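Stultitz on Cavix: bin picking by the month
2024-06-18

Quick one this, done over the phone with the product lead at Stultitz, who sell Cavix, a picking software kit for arms you've already got. Price is 3,198 a year per arm. Pounds, before VAT.

Who's it for? "Small shops. People with one arm and a box of mixed stuff." Mixed is the point, apparently. Sponge, cup, tape dispenser, soft toy, all in together and no drawings loaded beforehand.
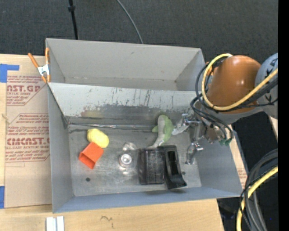 Set-up and the catch

Two days, they reckon. "Day one is cables and swearing." Day two you teach it the walls of the bin, and sloped sides are easier then straight ones because the fingers get in lower. Clear plastic is still the weak spot. "We're better than in March. Not where I want it." Fair enough.

Support is 50 a call after the first year, which I moaned about. "It keeps the calls short," was the answer. Hm. Version 2 is meant to bring a proper log you can export, no date given.

Works with KUKA arms, others on request. Bring your own gripper, and allow time for the wiring round the wrist. 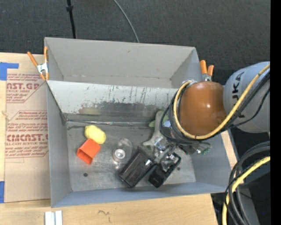
Ferrand, on the same call, reckoned the licence was the cheap part and that buyers should budget for a decent stand and a spare set of fingers first. Grivamitz handle UK orders, part number 211, lead time teh usual few weeks.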